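4. Sole and heel choice among league bowlers

4.1 Setting and bowlers

The work reported in this section was done at two centers, Umel and Usix, during the fall league season. Both have synthetic approaches. The approaches at Umel were put in new and had seen one full season of play before we started. Those at Usix are older and show dull patches near the foul line on the lanes used most for open bowling. We took no part in how either center cleaned its approaches, and the staff kept to their usual routine.

We asked league bowlers who owned shoes with a changeable sliding sole to take part, and 36 agreed. All of them bowled in the Ramasamy league, which plays at both centers on alternate weeks. Bowlers in rental shoes were left out, as were those who slide on both feet. Left-handed bowlers were kept in, with the sliding foot recorded as the right. Averages were taken from the league sheet as posted on Sep 16, 2019 and were not updated later, even when a bowler's average moved a good deal.

Skill varied widely. One bowler had a sanctioned 300 game and several had never kept a season average worth mentioning to us. We did not try to balance the group by skill. League bowlers sort themselves into teams in ways we could not change, and splitting up teams for the sake of the study would have cost us most of our sample.

4.2 Soles and heels

Makers number their soles on different scales, and a sole marked as medium by one maker may slide as far as one marked long by another. For that reason we do not report the makers' numbers. Each bowler's usual sole was called the home sole. We then supplied two others, one with more slide and one with less, judged by pulling a weighted shoe across a clean section of approach at Umel with a spring scale. Ravindran Pillai did all the pulls, so differences between testers do not enter into the ranking.

Heels were treated in the same way but with only one change. Bowlers used their home heel and then the Rindell heel, a flat rubber heel with shallow saw-tooth edges. Some bowlers already had the Rindell heel as their home heel. They were given a smooth heel for the second condition, and their results are kept apart in the tables.

4.3 Procedure

Each session lasted 45 minutes, practice included. A bowler threw 15 shots with the home sole, changed to one of the other two, and threw the same number again. The third sole was left to the next session. We first planned to test all three in one night, but bowlers in the trial run grew tired and began to shorten their last step, and the plan was dropped.

The order of the soles was set by drawing a card. Bowlers could feel which sole they had on, and most said so out loud within a shot or two, so we make no claim that they were blind to the condition. They were asked to aim at the pocket on a full rack every time. No spares were shot.

For every shot we noted where the toe of the sliding shoe came to rest, measured back from the foul line, and whether the bowler held the finish or stepped out of it. Fouls were marked and the shot was thrown again. Pinfall was written down but plays a small part in what follows. The lane conditions at the two centers were not the same, and we had no wish to read ball reaction as if it were a result of footwear.

Bowlers wore a cover over the sliding shoe whenever they left the approach. This rule was hard to keep up. Food and drinks are served behind the seats at Usix, and a damp sole will stick without warning. When a bowler walked off without a cover, the sole was brushed, checked by hand and, if there was any doubt, swapped for a matching one.

4.4 Distance from the foul line

Changing to a sole with more slide moved the stopping point forward in nearly every bowler, as one would expect. The change was smaller than the pull tests had led us to think. Most bowlers took up part of the extra slide by the third or fourth shot, mainly by planting the heel earlier. A few slowed down their whole approach instead, and these were the bowlers who complained most about timing.

Changing to a sole with less slide gave a more mixed picture. Bowlers with a long, low finish were upset by it, and two asked to stop before the set was done. Bowlers with a short finish hardly changed at all - some of them said they liked it better and asked where to buy it.

The Rindell heel made the stopping point more even from shot to shot at Usix but made no clear difference at Umel. We think the dull patches at Usix are part of the reason. A heel with an edge may brake the shoe in the same way on a worn surface and a fresh one, where a smooth heel does not. The sample is too small to say this firmly.

4.5 What the bowlers said

After the last session we talked with the bowlers in groups of four or five at the tables behind the lanes. The talks were loose in form. We wanted to know how they choose a sole on a normal league night and how often they change it. Most change it rarely. Several carried a full set of soles in the bag and had not touched them since the previous December, and the common reason was that changing takes time and the team is waiting.

Those who did change often went by feel in the first few practice slides. They did not look at the approach, and they did not ask the staff when it had last been cleaned. Revathi Nambiar kept notes during the talks and grouped the answers afterward. Her grouping was checked against a second one made by Pongsak Thongdee, and the few places where they differed were settled by going back to the notes.

Figure 3. A package of disposable face masks in a pink plastic tray.
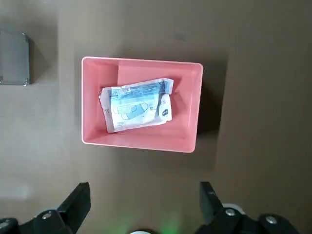 Faisal Yousafzai thought we were asking about the wrong part of the shoe. In his view the sole matters far less than the heel, and a bowler who cannot stop will never trust a long slide no matter what is under the toe. He had used one sole for years and gone through a whole row of heels.

Others at the same table did not agree. Shabani Ndung'u said that he could get used to any heel in a game but that a wrong sole stayed wrong all night. Both views fit some of the measurements in 4.4. Bowlers who plant the heel early have more to gain from a change of heel, and those who stay on the ball of the foot through the finish feel mostly the sole. We did not record foot pressure, so the split between the two styles rests on what we saw from behind the approach and on the bowlers' own accounts. Section 5 takes up the same two styles on approaches that had been cleaned within the hour.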